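Kitchen planning evening: notes for those who missed it

The second of our home improvement evenings was held at the Skinham branch library in September, and several members have asked for the notes. Rosalind Tillman spoke for an hour on planning a kitchen before you spend any money on it, and then took questions for nearly as long. Her slides are now at the front desk in a blue binder. Please don't take the binder home.

Rosalind's main point was that people start with cabinet doors and paint colors and leave the refrigerator until last. She would like them to start with it. It is usually the tallest and deepest thing in the room, it needs an outlet, and its doors have to swing. A side-by-side model needs less clearance in front than one with a single wide door, but both doors still have to open far enough for the drawers inside to slide out. If the refrigerator goes tight against a wall, the door on that side may stop short. Check the manual for the gap the maker wants at the back and sides before you order cabinets to go next to it.

Measure the route in as well as the spot where it will stand. Ansel Haverford told us about a delivery to his sister's house that got as far as the back hall and stayed there until the door frame was taken off. Write down the width of every doorway, the turn at the bottom of the stairs if there is one, and the height of any low light fixture. Take the measurements with the doors on. If they have to come off, the delivery crew will want to know ahead of time.

On floors, the advice was to finish the floor under the whole room, including where the appliances go. Stopping short saves a little on material and causes trouble later, when the new refrigerator is a different width from the old one. Pale floors make a small kitchen feel bigger but show crumbs and scuffs. Xiomara Haddad has had one for years and sweeps every evening. She said she would choose it again.

There was a long discussion of tables. Two small ones placed end to end will do the work of one large one and can be pulled apart when you need the space. They don't have to match, but the tops should be the same height or close to it. Measure before you buy – a small difference is enough to tip a glass.

Rhys Sutcliffe asked about budgets. Rosalind suggested setting aside $1,000 for things you haven't thought of, even on a modest job, and more if the house is old. She also said to get at least two written quotes and to ask each contractor who hauls away the old appliances. In Skinham the town will pick up a refrigerator if you call first, but there is a fee and the wait can be long.

Anyone who wants to try out a layout at home can start with graph paper and cut-out shapes. There are also plenty of room planning programs, and the library computers have one installed. Ask at the desk for the sign-up sheet. Sessions are limited to an hour when others are waiting.

Hazel Pettigrew is taking names for the next evening, on insulation and drafts. Over 200 people are on our mailing list and the room is small, so please let her know if you plan to come.
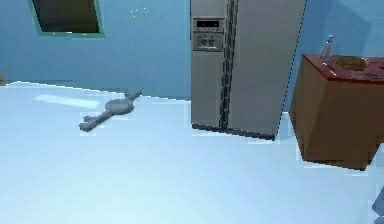
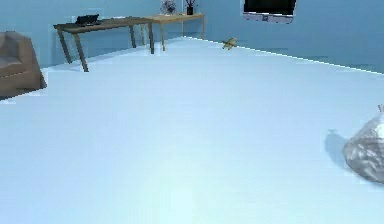 Two computer views of a room with blue walls and a pale floor.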